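Stulby Linen Exchange Extends Towel Collection Through the Summer

25 Jul 2025

The Stulby Linen Exchange has extended its collection of household towels and other soft cloth goods, following a strong response from residents of Stulby and the neighboring community of Treltdale. The program, which opened in March, had been due to close this month. It will now continue until the end of the summer.

The Exchange accepts clean towels, bath sheets, washcloths and cotton throws in usable condition. Items are checked, folded and sorted by size at the Kasprzak Building before being passed on to families setting up a new home. According to figures released by the Exchange, 203 households have received a linen bundle to date, and over 80 more are on the waiting list.

Demand has been highest for large bath towels. The Exchange reports that hand towels and washcloths are in good supply and asks that donors give priority to the larger sizes where possible. Darker colors are welcome, as they tend to hold up well under repeated washing.

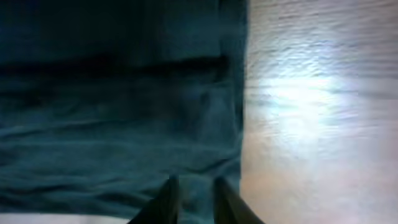
A dark teal cloth on a pale tabletop.

Sorting follows a simple procedure. Each piece is opened out on a table and examined for tears, stains and worn edges. It is then folded lengthwise, turned in at the ends and placed with others of similar size. Pieces that are too thin or frayed for household use are set aside and sent to Davisach, where the animal shelter uses them as bedding.

Donors are asked to observe the following points. Towels should be washed and fully dried before they are brought in. They need not be ironed or folded. Bags should weigh no more than 30 pounds, and pillows, comforters and electric blankets cannot be accepted at this time. Sheets are taken only in complete sets, with the bed size marked on a slip of paper.

The Exchange has also announced a change to its drop-off arrangements. Donations may now be left at the side entrance of the Kasprzak Building until 6 p.m. on weekdays - one hour later than before. Bags must not be left outside after closing. Treltdale residents may continue to use the collection point at the town library during its regular hours.

Households wishing to request a linen bundle may apply at the front desk or by mail. Proof of a new address within Stulby or Treltdale is required, and one bundle is issued per household.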